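Progress report, spring term — Khoury Fund grant for the Trillville reuse and recycling program

This report covers the period from the start of the grant through the end of April. The first payment of $3,480 arrived in January and $2,210 of it has been spent, mostly on bins, printed signs and van rental. The rest is set aside for the May and June collections.

**Collections**

We now pick up from 13 sites, up from nine in January. The two new apartment buildings on Mura Street took longer than planned. The management company wanted the bins moved twice, and we lost most of February to that. Both buildings are now on the regular route.

Paper and metal are going well. Plastic film is still a problem — the county sorting plant stopped taking it in March, and we are storing it until we find another buyer.

**Sorting and craft sessions**

Sessions run in the Bilia hall every other week. Scrap material that can't be sold goes into the craft boxes, and the schools have asked for more fabric and colored paper. We have not charged for the boxes so far and would like to keep it that way through the summer.

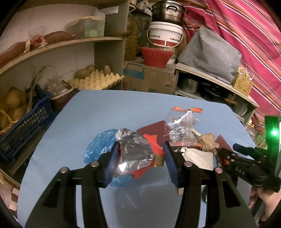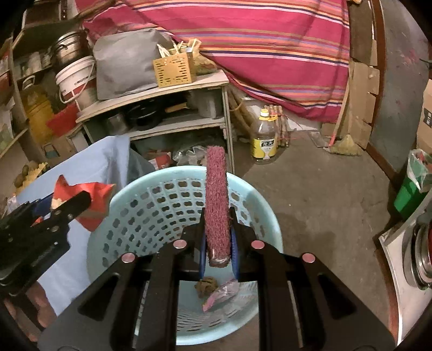 *Crumpled foil (first picture) and a block wrapped in dark pink fabric (second picture).*

**Outreach**

We mailed 125 households in the north end of Trillville with the new pickup calendar. The calendar had the wrong start time for the east route (7 a.m. instead of 8 a.m.) and a corrected card went out the following week. Calls about missed pickups have dropped since then.

**Changes to the plan**

- The glass drop-off point is moved to the fall. The lot we had in mind needs drainage work first.
- Van rental went up in March. We cut one Saturday-style bulk run to stay inside the budget.
- The second set of signs will be in English and Spanish.

**Next steps**

Find a buyer for the plastic film, finish the signs, and get written permission for the glass lot. The next report will come in July with receipts attached.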